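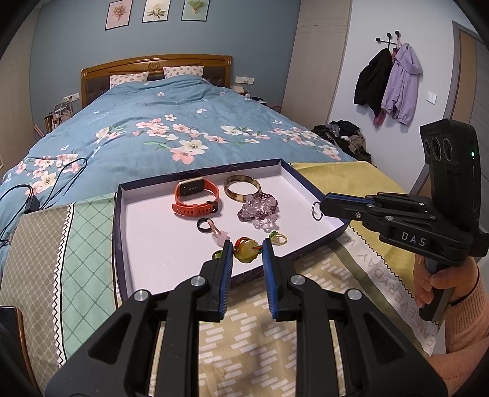

Jewelry tray, two grippers, pendant between the open jaws.

Robotics club, May meeting - minutes
Taken by Folasade Onyeka. Chair: Binta Isah. Start 4:10 pm.

1. Last minutes
Read, ok. One fix - the Corix budget line is 400, not 40.

2. Sorting task (project Ngau)
Binta went over the small-item set. Pendant, watch, bangle, bead bracelets, rings, all in the one tray. Two grippers, one per hand. Rule stays as voted: pick up, hold, put down in a new spot, no dragging accross the lining. Rings are the hard part. Long talk on whether to grab a thin ring flat or stand it against the rim first. No vote, both ways allowed for now, write down which one you used.

Target is 24 clean runs before the Jarnidia round. A run with a dropped item still gets saved, label it "drop".

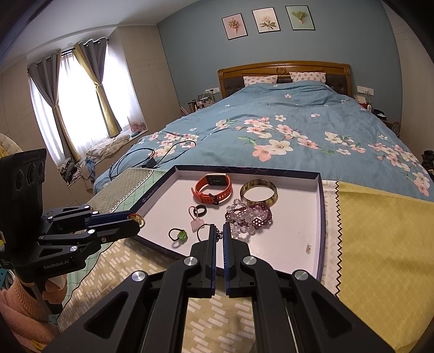 Bead bracelets - question from the back about pulling one out of a heap when the others come along with it. Binta: let go, start over, don't shake it. Folasade wants that in the task sheet. Agreed.

3. Jarnidia entry
Form goes in this month. Team name still open, Bestent has the most votes so far. Max 3 people per team so we need 2 teams. Sign-up list is on the door.

4. Other
Finger pads - check for wear before each session, tell Binta if a corner lifts.
Shared folder is a mess. Please name files by task and run number, no more "final_final".

To do
Binta - task sheet update, entry form
Folasade - run log, folder cleanup
Everbody - sign up for a team

Closed 5:05 pm. Next one same room, same time.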